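Boris Milošević
05/01/2020

I promised to write down how we are planning the money for the second robot cell at Histia. It became long, so I make it a thread. Maybe it helps other small shops who have one cell and think a second one is simply the same invoice two times.

What we have now: one cell with two small arms on a front rail, a gripper on each. The job is mixed soft goods and flat things for returns. Caps, folders, plastic sleeves, baskets. Things that bend, in other words. Keep this in mind, it changes the budget more than I expected.

First lesson. The arms were the easy line. We got three offers, they were close to each other, and we chose in one afternoon. All the lines after this took us the whole spring.

My spreadsheet for the first cell had 16 lines when the boss signed it. When we closed the project it had 26. I will go through the ones that I forgot, because I think they are the useful part.

Forgotten line: cables. I do not mean the cables in the box. I mean the longer ones, the clips, the sleeves, and the hours of a person who sits there and finds a path where the cable does not pull when the arm folds back. On an arm with many joints you need a generous loop, and the loop needs free air over it. So the cable also decides how high the walls must be.

Forgotten line: walls. We thought, some panels, how hard can it be. Then we asked for plain pale gray inside on all sides, so that the vision has a calm background, and we asked for it after the order. Griffiths made the panels for us and they made them well, but a change after the order is a change after the order. Write the color in the first request.

Forgotten line: spare fingers for the grippers. We bought zero spare sets. For the second cell I plan two sets per arm from the first day. It is a small amount and it is the one I would fight for.

Somebody asked me in a message why we need two arms per cell and if one good arm would not be cheaper. I asked the same question last year, and I even made the one-arm version of the budget to show I was serious.

The one-arm version is cheaper in purchase, of course. But with soft goods you often want one arm to have something in the air while the other is over the basket. With one arm you must put down, regrip, put down again. Our supplier Trustimus let us try both ways on their floor with our own goods, and after that I deleted the one-arm sheet.

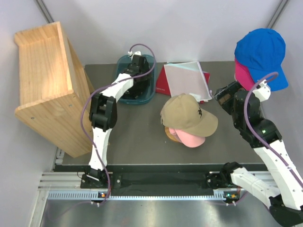

Caps are a good test for any demo, by the way. Bring your own. A cap has a stiff brim and a soft crown, so the gripper meets two different materials in one object. And if they lie in a stack, the arm can take two together when you wanted one. When a seller shows you only boxes and blocks, ask him for caps.

Also bring something thin and flat. A plastic sleeve on top of a folder is harder than it sounds, because it lies on the table and gives almost no edge to take. We had to discuss whether we pay for suction or change the process. We have not decided, so in the new budget it is a line with a question mark. I prefer a question mark that everybody sees to a nice total that is wrong.

Now the table. For cell one we let the integrator choose the surface, and it is dark gray. I would order it again. Light things are easy to find on it. Dark things are less easy, so we have some hours for lighting tests in the plan for cell two. Hours, no new lamps yet.

The rail. If you mount the arms on slotted aluminum profile you can move the bases later, and you will want to move them. We moved ours twice. With a welded frame each move would be a new part and a new date. The profile costs more at the start and I did not regret it.

But measure what you need to put between the arms before you fix the length! We use a wooden shelf unit as one of the places where goods go, and it is bigger than I had in my head. For the second cell I drew all objects on paper in real size, cut them out and laid them on the floor of the workshop. My colleagues laughed, then they started to move the papers around and argue, and this was the best planning meeting we had.

Some words about numbers, because people always ask. I cannot show the full price, the contract does not allow it. I can show two small things. The test goods (caps, folders, baskets, all what gets used up in trials) were planned at 900 and we paid 941. I was proud of this line. It is the only one where I was this close.

The other thing: I keep a reserve of up to a fifth of the total for the second cell. Our accountant does not love the word reserve, so we now call it "installation, open items". Same money, fewer questions.

Training was in the first budget, but in the wrong way. I had paid for two days for two people. One of them then changed to the Alholm site and took the knowledge with him. We are still friends. For cell two I ask for shorter sessions, four people, and one repeat session in autumn when everybody has real questions.

Floor space is also money, even if no invoice comes. You need to walk around the cell, open it, and stand there with a laptop. I did not count the laptop person in the first layout. The laptop person was me, for many weeks, on a stool between the cell and a pallet.

Delivery dates. Take the date of the slowest part and plan backward from there. For us this was the grippers, not the arms. Now everything is slower than normal, so I asked all suppliers to confirm again in writing, and two of them gave me a different date than they gave on the phone.

If you want to copy something from this thread, copy the order in which I work now:
Objects on paper in real size.
Demo with your own goods.
Rail and table.
Walls and their color.
Cables.
Then the arms.
Last time I started from the bottom of this list.

Open question from my side, maybe someone here has experience. Do you buy the service contract in the first year, when the warranty is still running? Trustimus offers a lower price if we sign for both cells together. I see the advantage, but I also see that I would pay for two cells while one of them is still in boxes.

The budget goes to the boss in the second half of May. I will add to this thread when I have the answer, also if the answer is no. Until then I am happy to read your forgotten lines, please send them, the spreadsheet has space.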